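What I brought home from the sorting robot open day (tips, mostly, and a few doubts)

Posted 25th September in Workshop and Shed 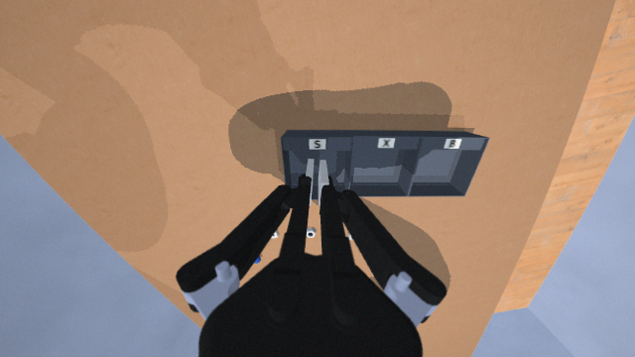
I went to the Olteanu open day because a neighbour had a spare ticket and I have a garage full of jam jars with the wrong screws in them. The morning was given over to a simulated run on the big screen, small parts being sorted at a bench, and the real arm was kept for the afternoon. I have a low opinion of simulations. Everything in them is clean and the lighting is always kind. But I did copy one thing down straight away, which was the way the tray was labelled: a single bold capital over each of the three compartments, S, X and B, fixed to the inside of the far wall so that you read them looking down into the tray. Mine are all on the outside front, where I can't see them once I'm leaning over the bench.

Noura Zoubi, who gave the talk, was pleasant and knew her stuff. She also used the word "effortless" rather a lot for a machine that needed two people with laptops. I have tried to sort out what is worth having for an ordinary shed or kitchen drawer from what was only there to sell us something.

Label the inside, at the back
Cut small pieces of white tape or card, write one thick letter on each and stick them on the inner face of the back wall. Leave a bit of space above whatever fills the compartment, or the letter will be buried by Christmas. One letter is enough if there are only a few compartments. Past six or so you will want whole words. Permanent marker on masking tape lasted me about a month before it went furry at the edges. Clear parcel tape over the top fixed that.

Don't use clever codes
I asked what the X was for and got a long answer about "classes". In my house X is the compartment for things I can't name, and that has turned out to be the most useful one of the lot. Have one. Empty it when it is full and be hard-hearted about it.

Shallow beats deep
A deep tub hides the last washer under everything else. A long shallow tray lets you see the bottom. Old baking tins do very well and so do cutlery trays, though the cheap ones have slots far too narrow for adult fingers. I paid £3 for a cutlery tray at the Prisby market and it is better than the "parts organiser" on sale in the foyer at £20, which had a lid that wouldn't stay shut even on the demonstration table.

Plain surface underneath
Tiny nuts vanish on a grained or cluttered bench. Sort on something plain and dull. An offcut of painted board will do, or the back of a roll of wallpaper weighted at the corners. If most of your bits are silver or white, go for brown or dark green. A shiny surface is no good at all under a lamp.

Mind your own shadow
The speaker made a great thing of how the robot copes with shadows. You and I don't cope with them, so move the lamp. If you are right-handed put it on your left and a little in front of you. Two weak lamps from different sides are kinder than one fierce one overhead.

Tweezers for small stuff
The gripper picks up with two thin pads and that did look sensible. The household version is a pair of flat-ended tweezers. Wrap the tips in a turn of thin rubber (a strip from a worn-out washing-up glove is fine) and they will hold a small nut without pinging it across the room. Don't glue the rubber. It wears out and you will want to change it.

Empty the pile a bit at a time
Tip out a small handful, sort it, then tip out the next. I used to upend the whole jar and then get called in for tea.

Now for the afternoon. The figure on the leaflet was 98 per cent correct. I asked 98 per cent of what, and Eldana Negash, who was running the arm, very fairly said it was for parts the system had been shown before, laid out singly. Good for her for saying so. My parts are not laid out singly. They are in a Cimix paint kettle with sawdust and half a dead wasp. When a man in the second row offered her a bent hinge from his pocket the arm thought for a while and left it alone, and we all had a biscuit.

It took roughly 10 minutes to get through what I would call a cupful. I could do that with the radio on, and I would know what a wall plug was. They told us in August that a home model would follow "in due course" and they were still saying it on the day. I wouldn't clear a shelf for it.

If you want to go, the next one is at the Trurnia hall. Entry is free but the parking isn't, and the seats at the back can't see the bench at all. Get there early and take a notebook. Ask what happens when it drops something. I forgot to.

14 comments | 6 shares

Related tips
Getting rust off old hinges with vinegar
Drawer dividers from cereal boxes
Which glue for which job
Stopping a vice from marking soft wood
Storing sandpaper so it stays flat

Contact us | Copyright The Handy Shelf | Back to top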